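Subject: Re: [irgate-dev] Save corruption after chapter change

On 26th February, Chibuzor Akpan wrote:

> I can now reproduce the broken save on a clean install of Jaidee. Start
> a new game, play to the end of the Folumstead chapter, save at the inn,
> quit, reload. Party levels are fine, gold is fine, but every side quest
> past the first page of the journal is marked as not started. Old saves
> from the previous build load without trouble. Is this the journal
> rewrite, or did the packer change as well? Also, do we want to hold the
> release for it?

Both changed, but the packer is at fault. The journal rewrite only exposed it.

The old format stored quest state as a fixed block of 100 entries, one byte each. The new one writes a count first and then only the entries in use. The count is taken when the chapter loads, not when the save is made. In Folumstead the count is 30 at load, and the chapter script adds quests after that point. The writer puts out all of them, the reader stops at 30, and whatever is left gets read as the start of the next section. That section has a length check, fails it, and falls back to defaults. The defaults are what you are seeing in the journal.

Levels and gold come earlier in the file, so they are not touched. Old saves load because the reader still has the fixed block path for anything under version 71.

A save made with the bad build is not lost. The entries are all in the file and only the count is wrong. The loader can work out the real number from the section offsets, which are correct. I have a patch for this and it recovers your test file. It does not recover a bad save that was loaded and then saved again, as the defaults have been written over the quest data by then.

Changes in the patch, in the order they should be reviewed:

1. Take the count in the writer, directly before the entries go out. Drop the cached value from the chapter loader. Two other callers read it, both in the debug menu, and both can ask the journal.

2. Raise the save version by one. The loader treats the old number as suspect and rebuilds the count from the offsets.

3. Reject a count of 99 or more with a proper error. The journal screen cannot page past that anyway, and the present behavior is to scroll into blank rows. 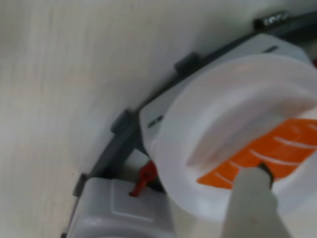
4. Add a round trip test for each chapter. Load, run the script to the end, save, reload, compare. The Mernier chapter needs its random seed pinned first or the comparison will fail on shop stock.

5. Remove the silent fallback to defaults. A failed length check should stop the load and name the section. This one changes what players see, so I would like a second opinion on the wording of the message.

On the release: yes, hold it. Items 1 and 2 are small and could go in by themselves, but shipping without item 5 means the next fault of this kind will also look like a journal bug.

Chibuzor, could you send the save from before the inn as well, if you kept it? I want to check that the autosave goes through the same writer. From reading the code it does, but there is a separate path for the handheld build that I have not traced yet.

The patch is on the save-count branch of Irgate. Please review against that and leave trunk alone until the tests are in.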